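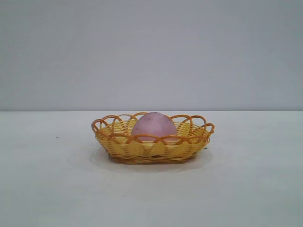 What do you bring to a house where somebody has just died?
Bread, his mother always said, and you don't stay past the second cup of coffee.

So, bread. Niilo Laaksonen had the loaf under his coat and it was still warm against his ribs and the bus to Gisuvham was late. Thursday, ten past six. June, but you wouldn't know it. Rain coming sideways off the lake.

He hadn't seen Patrício in how long. Years. They'd had the one fight, over the boat, the stupid boat, 400 dollars and a motor that quit the first weekend. Then nothing. Cards at Christmas for a while. Then not even that.

And now Patrício's father.

The bus. Finally. He sat up front by the heater and practiced. I'm sorry about your dad. No. He was good to me. Better. He was good to me, he taught me to gut a perch, he called me Nilo his whole life and I never fixed it.

Off at the Plunero gas station, up the hill, wet to the knees. Every light in the house on. Cars all down the ditch. He almost turned around, he really did, stood there with one hand on the gate like a kid.

The door opened before he knocked.

Patrício. Gray now. Heavier. Wearing the old man's sweater, the green one, elbows gone.

"You came on the bus?"

"Truck's dead."

"Your truck's always dead."

"I brought," Niilo said, and opened his coat, and the loaf was squashed flat down one side, a big dent in teh shape of his arm.

Patrício looked at it. Something happened in his face, hard to say what. Then he took it in both hands and hollered back toward the kitchen for butter, for a knife, for somebody to move over.

They ate it standing up. Coffee, one cup. Then two. Niilo reached for his coat.

"The boat's still out back," Patrício said. "Under the tarp. Dad kept it covered all this time."

"Does it run?"

"No."

Niilo held out his cup agian.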